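Ok, belt week at Clondness continues, small thread for the three of you who care about planners 🧵

1/ Our old grasp planner treated a belt like a stiff stick. Plan a pick at one end, assume the rest follows. Great on rulers, hopeless on belts!

2/ So I swapped in Stakora's strap model. It treats the belt as a chain of 121 points and replans at every step – slower, but the arms stop fighting each other.

3/ Logged 1,774 plans so far. Most failures are self-collision checks being way too cautious down near the tabletop. I've loosened the margin and I'm re-running the last 100 this arvo.

4/ Jeans are my favourite colour of headache, by the way. Denim folds confuse the segmentation, and the belt loops are worse.
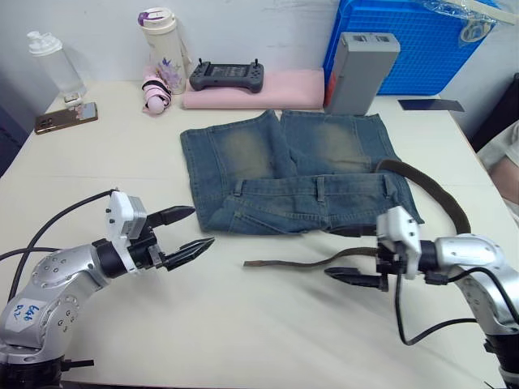 Right gripper down by the strap, left one wide open.

5/ Will push the config to the Dunleavy branch once I've tidied my comments (they're rude).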